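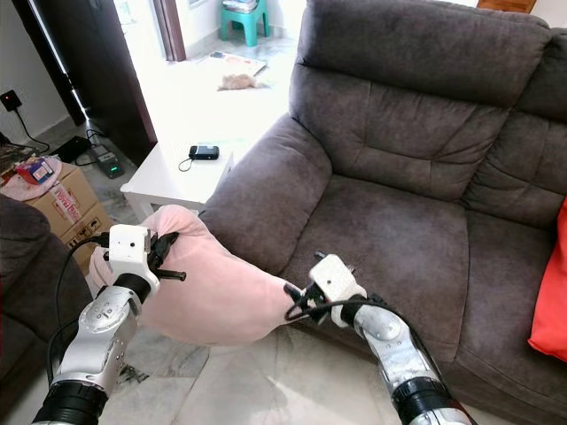

Page last changed: 6/18/22

Does straightening the living room make it nicer to live in?
Project report by Nour Sabbagh and Fadi Awad

We picked the sofa corner because the decorating guide we read for class, by Chidiac, promises that cushions "put back with care" change how a room feels. I doubted this in September and I still do. The guide shows a pale sofa in a huge room. Ours is dark, stands on light marbled tile, and has padding so thick that a cushion has little flat surface to rest against. The pink pillow is the hard one. It is soft and bulges in the middle, and picked up by its ends it sags.

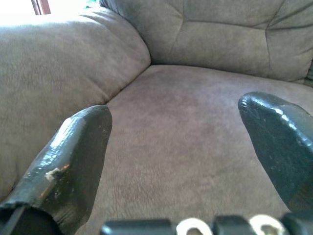
4 min read

The seat fabric was Fadi's topic. He thinks the gray-taupe microfiber hides everything. I think it shows every stroke of a hand, so that one person's clean seat looks dirty to the next. We asked 28 classmates to rate the corner before and after straightening. The average went up, but they knew which was which, and Rami Hourani told us he gave the higher score to be polite. I would not build much on that.

Fadi wanted the side table cleared as well. I argued against it, as then we could not say what the cushions did by themselves. Shadi Azar read our draft and said the table probably matters more than both cushions together. He may be right. We did not test it.
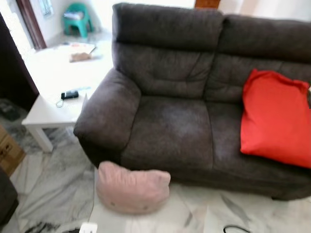
Fig. 3. Red cushion on the sofa, pink one on the floor.

The red cushion is the only thing in the corner that does what the guide says. Against the dark upholstery it draws the eye even when its top edge is crumpled. Whether that counts as tidy is another matter.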